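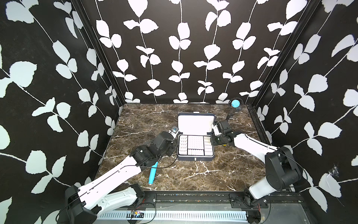
The case open on the counter, white pieces in place in the base and the lid standing up behind.

How to Sort Out a Small Jewelry Case

A case with a lot of small sections only works if each section has one job. Mine is navy with a white lining, and I clean it out every April. The job takes one evening. The same method works for any small case with a fitted base.

What you need

A soft dry cloth
A clean makeup brush or small paintbrush
A hand towel
3 small dishes
A few zip bags for anything you decide to store elsewhere

Step 1: Clear a place to work

Pick a spot with good light and open the lid all the way. If your counter is stone or dark in color, lay the towel over the part where you will be handling small pieces. Earring backs bounce on stone and are hard to find again.

Step 2: Empty one section at a time

Start at one side and work across. Use the first dish for pieces you wear, the second for repairs, and the third for things that don't belong in the case. Close chain clasps as you go — an open clasp catches on everything near it.

Step 3: Clean the lining

Brush dust out of the corners, then wipe with the dry cloth. Don't use water on a pale lining without testing a hidden spot first. If your case has a board with small holes, brush across it in both directions.

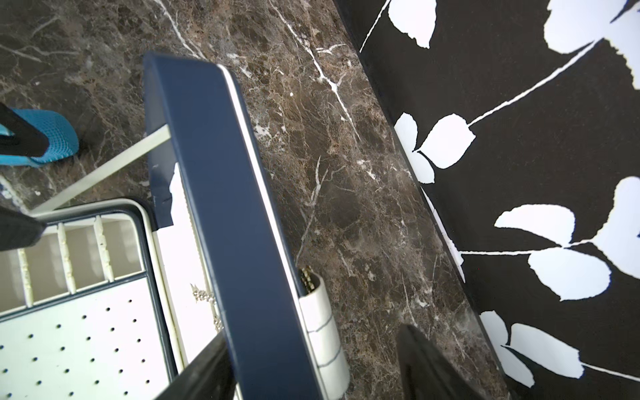 Step 4: Put things back by shape

Stud earrings go on the board. Rings go in the narrow sections along the sides, one row for everyday and one for the rest. Beads and fine chains do better lying flat and should have a section to themselves. A chain that keeps knotting can go in a small zip bag with the clasp left outside the seal.

Leave a little room. I filled a Brostdale case to the top once and bent 2 earring posts closing it.

Step 5: Check the lid

Lower it slowly. If you feel it press on something before it meets the base, open it and find the tall piece. Bulky bracelets usually need another home. I keep mine in a Flodberg drawer tray lined with felt.

Step 6: Deal with the repair dish

Put the repairs in a labeled bag and leave it by your keys. Mine had 11 pieces in it this year, mostly broken jump rings, and a pack of 300 replacements should last me a long time.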